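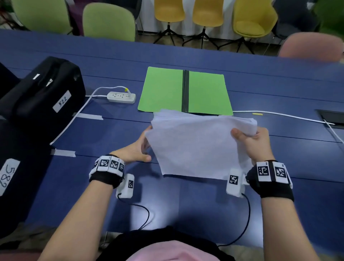

Forum Kommunalpolitik > Ortsverbände und Wahlorganisation > Unterstützungsunterschriften

Thema: Formblätter doppelseitig drucken, zulässig?

ov_birnness
Wir treten im März zur Gemeinderatswahl in Birnness erstmals mit eigener Liste an und sind deshalb auf Unterstützungsunterschriften angewiesen. Nach Auskunft der Gemeinde brauchen wir 63 gültige. Das amtliche Formblatt kommt als PDF mit zwei Seiten: vorn die Erklärung mit den Personendaten, hinten die Datenschutzhinweise und das Feld für die Bescheinigung des Wahlrechts. Frage: Muss das beidseitig auf ein Blatt, oder gehen auch zwei geheftete Blätter? Unser Drucker kann kein Duplex, manuelles Wenden führt bei dünnem Papier ständig zu Doppeleinzug.

Listenplatz9
Beidseitig. Geheftete Blätter können getrennt werden, dann ist nicht mehr nachweisbar, dass Bescheinigung und Unterschrift zusammengehören. Ich würde das nicht riskieren.

tarar_wahl
Das ist so pauschal nicht richtig. Es kommt auf die Wahlordnung eures Landes und auf die Praxis der Wahlleitung an. Bei uns in Tarar wurde die Bescheinigung auf gesondertem Blatt akzeptiert, sofern Name, Geburtsdatum und Anschrift dort wiederholt waren. Das steht bei uns auch im Merkblatt.

Listenplatz9
Gesondertes Blatt ist etwas anderes als ein auseinandergerissenes Formblatt. Das gesonderte Blatt ist ein eigener Vordruck mit eigenen Personendaten. Die Rückseite des kombinierten Formulars enthält bei den meisten Fassungen keinen Namen.

tarar_wahl
Einverstanden, insoweit mein Fehler. Wenn auf Seite zwei kein Namensfeld steht, dann beidseitig.

ov_birnness
Auf Seite zwei steht kein Namensfeld. Also Duplex. Copyshop in Puston druckt beidseitig, allerdings erst ab 30 Exemplaren zum Mengenpreis. Zweite Frage: Wie viele Formulare soll man drucken lassen? Und welches Papiergewicht?

papierkram_sued
80 g reicht. Bei dünnerem Papier schlägt der Kugelschreiber auf die Rückseite durch, und dann ist das Bescheinigungsfeld schlecht lesbar. Vor der Ausgabe den Stapel einmal auffächern und prüfen, ob alle Rückseiten bedruckt sind. Wir hatten bei der letzten Wahl mehrere Blätter mit leerer Rückseite dabei, gemerkt hat es erst das Einwohnermeldeamt.

Menge: mindestens das Doppelte der geforderten Zahl. Verschriebene Blätter nicht korrigieren, neu ausfüllen lassen.

Zarkside
Das Doppelte halte ich für zu wenig. Wir haben 281 Blätter drucken lassen und am Ende kaum welche übrig gehabt. Am Infostand nehmen Leute Formulare mit nach Hause und bringen sie nicht zurück. Diese Verluste muss man einrechnen.

papierkram_sued
Dann gebt sie nicht mit. Unterschreiben am Stand, Blatt bleibt am Stand. Mitgegebene Formulare sind auch aus Datenschutzsicht unnötig kompliziert, wenn sie halb ausgefüllt irgendwo liegen bleiben.

Zarkside
Datenschutz ist hier kein Argument. Solange das Formular bei der Person selbst liegt, verarbeiten wir nichts. Der Punkt ist rein praktisch: Wer unentschlossen ist, unterschreibt am Stand nicht. Mit Formular und frankiertem Rückumschlag kommt ein Teil zurück. Bei kleinen Gemeinden ist dieser Teil relevant.

Listenplatz9
Zur Gültigkeit noch drei Punkte, die gern übersehen werden:

Der Kreis der Bewerber muss vor Beginn der Sammlung in der Aufstellungsversammlung gewählt sein. Früher geleistete Unterschriften sind ungültig.

Jede Person darf nur einen Wahlvorschlag unterstützen. Bei Doppelunterschriften ist je nach Wahlordnung die Unterschrift auf allen weiteren oder auf sämtlichen Vorschlägen ungültig. Am Stand danach fragen.

Das Formblatt wird von der Wahlleitung ausgegeben, mit eingetragenem Kennwort des Wahlvorschlags. Selbst nachgebaute Vordrucke nicht verwenden, auch nicht mit identischem Wortlaut.

tarar_wahl
Zu Punkt drei: Vervielfältigen der ausgegebenen Vorlage ist bei uns ausdrücklich erlaubt. Nachbauen nicht. Den Unterschied sollte man dazuschreiben, sonst wartet der nächste Ortsverband auf Originale aus dem Rathaus.

ov_birnness
Zwischenstand: Wahlleitung hat per Mail bestätigt, dass die PDF vervielfältigt werden darf, A4, beidseitig, ohne Veränderung der Ränder. Skalierung im Druckdialog also auf 100 Prozent, nicht "an Seite anpassen". Die Aufstellungsversammlung war schon, Niederschrift liegt vor.

Offen ist noch die Bescheinigung. Reichen wir die Blätter gesammelt beim Meldeamt ein oder laufend?

papierkram_sued
Laufend, in kleinen Paketen. Ihr erfahrt dann früh, wie hoch die Ausfallquote ist. Häufigster Grund bei uns: Nebenwohnsitz in der Gemeinde, Hauptwohnsitz woanders. Zweithäufigster: unleserliches Geburtsdatum.

Zarkside
Dem stimme ich ausnahmsweise zu. Übergabeliste mit laufender Nummer führen und den Empfang quittieren lassen. Auf die Formblätter selbst keine Nummern schreiben.

Listenplatz9
Warum nicht? Eine Bleistiftnummer oben rechts hat bei uns nie jemand beanstandet.

Zarkside
"Ohne Veränderung" steht in der Mail der Wahlleitung. Ich würde es nicht auf die Auslegung ankommen lassen, wenn ein Klebezettel denselben Zweck erfüllt.

ov_birnness
Klebezettel, danke. Auftrag in Puston ist raus, 80 g, Duplex über die lange Kante. Die Menge liegt zwischen euren beiden Vorschlägen. Ich melde mich, wenn das erste Paket vom Meldeamt zurück ist.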